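From the Simulated Kitchen: The Bug That Let Our Arm Walk Through a Refrigerator

If you have been following the Plaltodside project in this newsletter, you know we have been cooking up (sorry) a set of kitchen chores for a robot arm, all of them practiced in simulation before any hardware gets near a real counter. This month was supposed to be the month we reported a beautiful success rate. We do have a number for you, but the story behind it is so much better than the number!

Back in December the Aerts controller went through its first full batch of 1,000 runs. The chores are simple ones: go to the plate, go to the faucet, turn the lever, go to the coffee machine, come back. The scoreboard said 797 passes, and there was a fair bit of whooping in the office. Then we started replaying runs one at a time, which we should do more often, and on the very first afternoon we saw a forearm slide clean through a closed refrigerator door and get a passing grade for it. 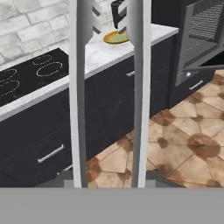

The gripper's view of the cooktop, the yellow plate and the oven.

So we went digging. Every object in our kitchen has two shapes. One is the shape you see, with the wood grain and the marble veins. The other is a much plainer collision shape, which the physics engine uses to decide whether two things have touched. Darkix, the tool that builds our kitchens, writes both. When we updated Darkix in the fall, it began placing the collision shapes for tall furniture using the wrong corner as the starting point. The refrigerator you could see was in its proper place. The refrigerator you could bump into had been turned 90 degrees and was sticking out into open floor.

Once you know that, all the weird behavior makes sense, and I mean all of it. We had runs logged as "unexplained stop" where the arm was nowhere near anything. It had run into the invisible fridge! We had other runs where the arm took a wonderfully short path to the faucet, and we had been praising the planner for being clever. It was cutting the corner through what should have been solid door.

The faucet is where this hurts the most, because the faucet is right next door to the tall stuff. There is very little room to get fingers in beside the lever, and an approach from the wrong side takes the elbow and wrist through a space where a real arm would hit something hard.

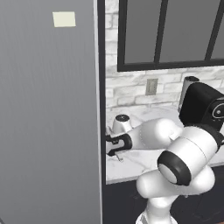 Fingers open at the faucet, with the refrigerator door on the left.

We reran the whole batch of passes with corrected shapes and the same recorded motions, no replanning allowed. Of those 797 passes, 183 turned out to include contact with something solid that the old setup had missed. Some were light brushes along a door edge. Others were the kind of hit that would end the day for a real arm and probably for the door too. Nothing physical was ever at risk here, as these motions had not been sent to the lab, but they were in line to go. That gave all of us a bit of a chill.

I want to give a big cheer to the team at Ondach, who maintain the contact checker we use. We sent them one ugly replay late in the evening and had a small test scene back before lunch the next day. Their test drops a ball on every piece of furniture from above and nudges it from each side, then compares where the ball stops with where the visible surface is. It is such a simple idea and it found two more problems we didn't know about: a window sill with no collision shape whatsoever, and a cabinet handle whose shape was as deep as a dinner plate.

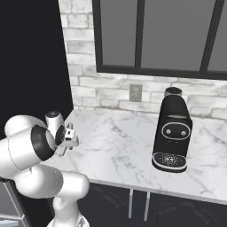
The ball test now runs every time a kitchen is built, and a kitchen that fails it can't be used for scoring. We have also changed how a pass is counted. Getting to the goal is no longer enough. Any unplanned contact above a small force turns the run into a fail, even if the chore gets done, and the replay is saved so a human can look at it. It makes our scoreboard look worse and I love it.

Still on the list: we want the invisible shapes drawn as a see-through overlay in the replay viewer, switched on by default. The option has been there for ages, buried two menus down, and most of us had it off because it makes the kitchen look cluttered. We would have spotted the sideways fridge in the first minute.

If you build your scenes with Darkix and have anything taller than a counter in them, please go turn that overlay on today. The corrected Plaltodside kitchen is on the project page along with the ball test, and the old December scores are marked as withdrawn. The new batch is running as I write this.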